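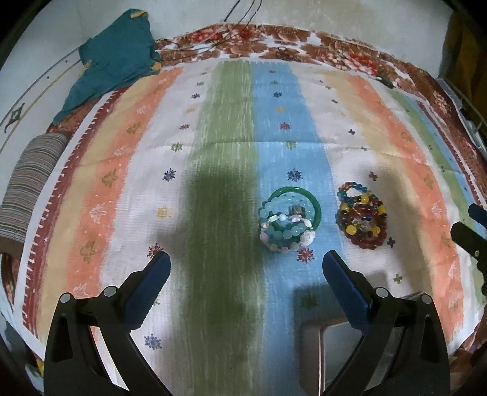
One rider from Gustow wrote in to say that the 6 a.m. bus had failed to show three times in September, and that the sign at the stop still listed it as on time. The letter was read aloud and entered into the record.

The operator's reply was that two of those trips were dropped for lack of a driver and the third for a door fault. Members asked why no notice went out. The operator said notices are sent from the Stovar depot, which does not open until 6:30. It agreed to look at moving that job to the night desk.

Connections at Frerichs
The bus now gets in 3 minutes after the train to Plernik leaves. Riders have asked for the train to be held. The railroad has refused in writing. Moved and seconded to ask for the bus to leave Gustow 6 minutes earlier instead. Carried, one against. 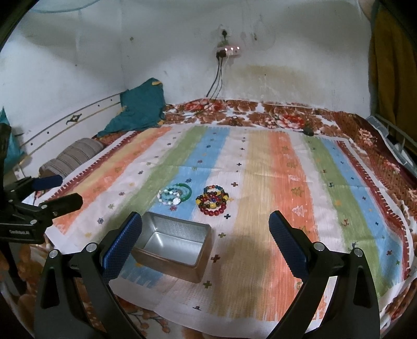

The new time would also apply on the return trip, but only from the winter timetable on. The school run is not affected.

Refunds
Claim 3558 is still open. The operator offered a travel voucher and the rider wants the fare back - left over to next meeting.

Shelter at Plernik
Repair quote received, $200 for the side panel. Approved. The bench was not included in the quote and will be priced separately.

Meeting closed 8:40 p.m.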